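A Small Table in Lanthorpe

The owner of the Gumolon tableware shop has lived in Lanthorpe for five years. I asked her first why her table at home is so small. "I have big cupboards, but I use the same few things," she told me. "An orange bowl, a fork, a tray. With this I can eat every day." 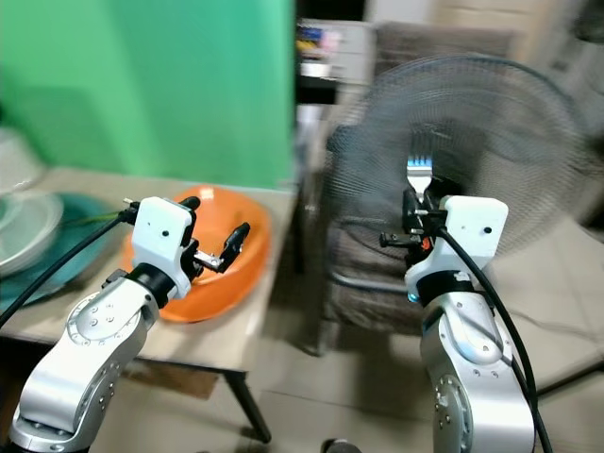 She grew up in Surnstead, where her mother kept 400 pieces of china and used almost none. "We were afraid of them," she said. Plastic she likes for its color and because it is light to carry.

I asked how she puts things away. "Orange goes with orange, green with green. The jar with the black lid stays at the back. I don't have more rules than that."

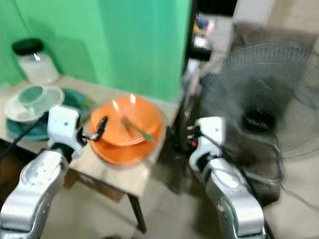

What She Sells Now

The shop opened in February with 2 shelves. "People ask for full sets," she said. "I tell them to begin with one plate."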